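Can a policy trained on pooled data from many labs really work on one lab's arm?

Posted by Žydrūnas Žukauskas in Robot Learning, Tuesday

I've been reading a paper that says a manipulation policy trained on demonstrations pooled from 13 labs beats one trained only on your own lab's data, even when you test on your own robot. The average gain they report is large. Everybody in my reading group nodded along and I was the only one who wanted to see the per-task table.

We have one arm and a play kitchen setup: toaster oven, colander, some bowls, toy food. We have 861 demonstrations of our own, all teleoperated.

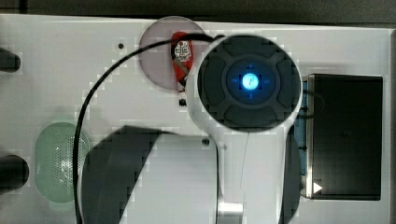 My worry is that the baseline was starved. If you give the single-lab model a small network and ten tasks' worth of data, of course the big pooled model wins. Has anyone rerun this with the same network size on both sides? And does the pooled data help with things like opening the oven door, or only with picking up toys?

Reet Kütt

We tried it on the Dreritz set, which is 3,117 episodes, plus our own. Same network, same number of training steps, same camera input. The gap got a lot smaller. It did not go away.

Where pooling helped was pick and place with objects our own data barely covered. Where it didn't help was anything with a hinge. On the oven door our own-data model did slightly better, and I wouldn't bet on that difference because we only ran 10 trials per condition. Most papers in this area don't run many more than that, so keep it in mind when you see a bar chart with no error bars.

Two things to check before you believe your own numbers. First, are the action spaces lined up? Some labs log absolute positions and some log changes in position, and if the conversion is sloppy the pooled model spends its capacity guessing which lab it's in. Second, who resets the table? If the same person who wants the method to win is also placing the bowls, you have a problem. We had someone place everything from a printed layout and didn't tell her which model was running. 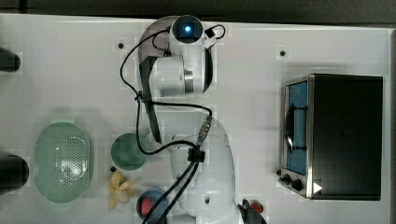
Also watch the camera view. A top-down camera with the arm over the middle of the table hides a fair amount of what the policy needs to see, and a model trained on side views from other labs may not care about your view at all. Try training with and without the overhead stream and report both.

Sarmīte Ķēniņš

It works fine, we use the Cumeo checkpoint and fine-tune. Just download it.

Žydrūnas Žukauskas

Sarmīte, fine compared to what? Did you train anything from scratch on your own data next to it?

Sarmīte Ķēniņš

No, didn't need to.

Dalia Grigaitė

I'd split your question in two. "Does pooled data help" and "does a bigger model help" got mixed together in that paper, and the appendix half admits it. Their big model trained on single-lab data appears in one row, for one lab, and it overfits. That's thin support for a claim about all the others.

With 861 demos I would hold out one object completely, say the banana, and one bowl position. Train three ways: yours only, pooled only, both. If the pooled-only model can't touch your table without fine-tuning, I'd stop using the word "transfer" for it. Ours couldn't in April. Post the table whichever way it comes out, please, there are enough averages around already.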